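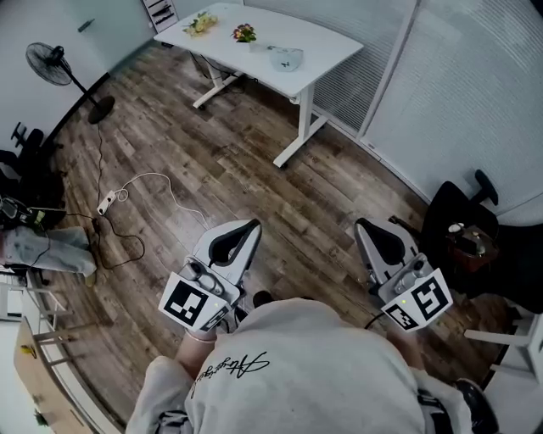 Wood plank floors: your questions answered

Care and fitting advice from Jeder, for floors in mixed brown, grey and tan boards. If your floor came from another supplier, check their leaflet first.

Is the colour difference between boards a fault?

No. The range is sold as a mix, and neighbouring planks are meant to vary. Open two packs at a time when fitting and take boards from both, otherwise you can end up with a dark patch in one corner. We don't accept returns on shade once boards have been laid.

What about the streaks?

The weathered streaks are part of the finish and will not scrub out. Please don't try. A mark that sits on top of the grain and feels rough under a fingertip is more likely to be dirt or dried glue.

How should I clean it?

Sweep or vacuum with the hard floor head, then go over it with a well-wrung mop. Plain water is fine for most weeks. For greasy marks we sell Watedine floor soap, one capful to a bucket. Steam mops are not covered by the guarantee.

Can I leave cables and power strips on the floor?

Yes, the finish is not harmed by ordinary cable. Grit is the usual trouble – it collects in the loops and gets dragged about when a lead is pulled. Lift cables when you sweep. Don't tape them down with parcel tape, as the glue leaves a line. Leads should not be run under a rug or beneath the boards.

Do I have to take my shoes off?

No. Soft soles are fine. Stiletto heels and football studs will dent any wood floor, ours included.

Which way should the planks run?

Most people lay them along the longest wall. In a square room, run them towards the main window. Laying on the diagonal is possible but you will lose more to offcuts, so order an extra pack.

Can I put felt pads under furniture?

Please do. The Bestetness pads come in a sheet of 40 or a sheet of 64. Check them every few months and replace any that have gone flat or picked up grit.

I have a scratch. Can it be repaired?

Light scratches can be filled with a wax stick. Choose the lighter shade if you are between two. Deep gouges usually mean changing the board, so keep a few spares from your original order.

Do you fit floors yourselves?

We don't. In our delivery area we pass fitting work to Kaczmarczyk Flooring, who quote separately and invoice you direct.

How long do I have to return unopened packs?

You have 42 days from delivery. Packs must be sealed and stored flat indoors. Collection is charged at the same rate as delivery.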